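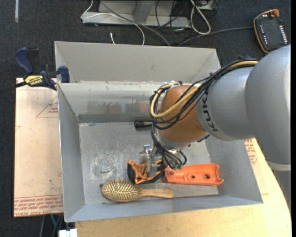

Gripper over the bin. Ticket 472, shared workshop, bin picking build.

Status: Open, workaround in place
Area: Arm cell, main table
Software: Kultano 17 on the cell PC, Beltine gripper driver
Opened: 17th May

Problem

Arm stops with a following error on the last wrist axis during the approach into the bin. Started after the hose and cables were rerouted in April. Before that the same program ran for weeks without this fault. It does not happen on every pick. Items toward the left wall of the bin are mostly fine. Items under the right wall, or anything that needs the gripper turned past a quarter turn, will usually set it off.

The fault clears from the pendant and the arm can be jogged out by hand at low speed. No contact with the bin so far.

Setup when it happened

Usual mixed load in the bin: clear round glass piece, hairbrush, the orange and black fabric item, the long orange plastic part with the holes or recesses in it, black cylinder at the back. Bin clamped at the corner with the IRWIN bar clamp. Acrylic sheet on both sides of the bin, paper still on. Speed override at 40 percent. The program was going for the fabric item.

Log, copied from the cell PC

approach start, target 3
wrist turn requested, 118 deg
axis 6 following error, limit exceeded
motion stopped, gripper state open
operator acknowledge

What was tried

1. Restarted the driver and the cell PC. No change.

2. Ran the same picks with the bin empty. Same fault, same part of the approach. That rules out anything in the bin touching the gripper.

3. Dropped the override to 10 percent. Fault came later in the move but still came. At this speed you can hear the hose creak before it stops.

4. Jogged the wrist by hand with the program off. Free in one direction. In the other direction the bundle goes tight over the wrist joint and the current on axis 6 climbs until I let go of the key.

5. Swapped the Qian controller settings file back to the March copy. No change, so I put the current one back.

6. Checked the payload numbers. They were still set for the old gripper bracket. Entered the right ones. The current readings came down a little on all axes, but the fault is still there. Leave the new numbers in.

7. Took the tie off the bundle at the wrist and ran 20 picks with it loose. No faults. The loose hose rubbed on the bin wall twice on deep picks, so this is no good as a permanent fix. Tie went back on afterward.

Cause, as far as I can tell

The bundle is too short between the last tie point and the gripper. When the wrist turns one way the hose takes up all the slack and pulls against the joint. The cables give some, the hose does not. The old routing had a bigger loop and was tied farther up the arm.

Workaround

Wrist turn is now limited to 90 degrees either way in the program. The planner skips any grasp outside that and picks the next one on the list. It leaves more items behind along the right wall. Please do not raise the limit to get them out. Move them by hand with the arm stopped.

Still to do

Order 2 meters of the softer Gavari hose, same fittings. The current one is stiff even straight off the roll.

Move the tie point back to where it was before April and leave a loop big enough for a full turn both ways. Check by hand jog before running anything.

Check the thin black tubes at the gripper fittings for kinks while the hose is off.

Run 1000 picks at 40 percent with the limit removed. If axis 6 stays quiet, close this ticket. If it faults again, save the full log and not only the last lines, the one above was all that was left after the restart.

Update, next evening

Ran the workaround for three hours. No following errors. One missed grasp on the glass and two on the brush handle, and those belong on the vision ticket. Hose is ordered. Leaving this open until it is fitted.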